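Home Products Services Rental Contact

Trelta 2 Bottom Sediment Sampler

Trelta 2 is a grab sampler for soft and mixed lake bottoms. It is made by Sadus, a small company that has worked with lake and reservoir surveys from the beginning. The sampler takes the upper layer of mud, silt or fine sand, together with the small animals living in it, and brings it to the boat with very little loss from the sides.

We designed it for people who work from small boats. Many samplers on the market are good instruments but they need a winch, and a winch needs a bigger boat, and a bigger boat cannot reach the shallow bays where often the most interesting stations are. Trelta 2 can be lowered and lifted by hand on a normal rope. One person can do it, although two persons are more comfortable when there is wind.

How it works

The jaws are held open by a spring pin during lowering. When the sampler touches the bottom and the rope becomes loose, the pin is free and the user sends down the messenger weight. The jaws close under the sample. Two doors on the top stay open on the way down, so the water passes through and does not push away the light material before the jaws arrive. On the way up the same doors are closed by the water pressure.

After lifting, the doors can be opened by hand and you can take a small core from the undisturbed surface before you empty the rest into the tray. This was a wish of Hacer Bayram, who made the first season of tests with us on the Akyol reservoir. She needed the top layer for chemistry and the remaining part for counting worms and midge larvae, and she did not want to sample the same station two times.

What is new compared with the first Trelta

The hinge is now closed against sand. In the old model coarse grains could enter the hinge and keep the jaws a little open, and then the fine mud was washed out during lifting. The messenger weight is also heavier and has a rounded edge, so it does not damage the rope. The lifting ring was moved higher. It is a small change, but the sampler hangs more straight in a slow current.

Spare parts of the old model fit the new one, except the hinge set.

What is in the box

Sampler with closed hinge
Messenger weight
Spring pins, 6 pieces
Sample tray with pouring corner
Carrying case
Printed manual in English and Turkish

Rope is not included. We recommend a braided rope with low stretch, because with a stretching rope it is difficult to feel the bottom. The Jenik sieve bucket is sold separately and fits under the pouring corner of the tray.

Where it should not be used

Please do not use Trelta 2 on stones or on thick plant beds. A stem or a small stone between the jaws is enough to lose the sample. If this happens, the sample should be thrown away and taken again, even if the tray looks almost full. For hard gravel we can offer a heavier model with side weights — please write to us before ordering, as it is built only on request and the delivery time is roughly 4 weeks.
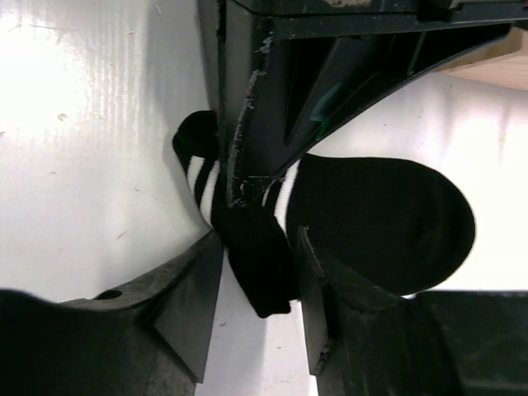 Care and storage

Rinse the sampler with clean water after each day of work, also when the lake water is fresh and looks clean. Open and close the jaws several times under the water flow. If you move from one lake to another, dry all parts completely before the next use, so that you do not carry small organisms or eggs with you. Local rules for cleaning may be more strict than our advice, and in this case the local rules have priority.

Do not put oil on the hinge. Oil goes into the sample and makes trouble in the laboratory. Store the sampler with the jaws open and the spring pin removed. Fingers should be kept away from the jaws during all work on the boat, even with gloves.

Service and orders

Repairs are done in our own workshop by Erdal Yalçınkaya. Send the sampler clean and dry, with a short note about the problem. Sharpening of the jaw edges is normally done in winter, and samplers which arrive before April are returned before the main field season.

For prices and for rental, please contact Hülya Akbulut. The order number is Trelta 2-99 for the standard set.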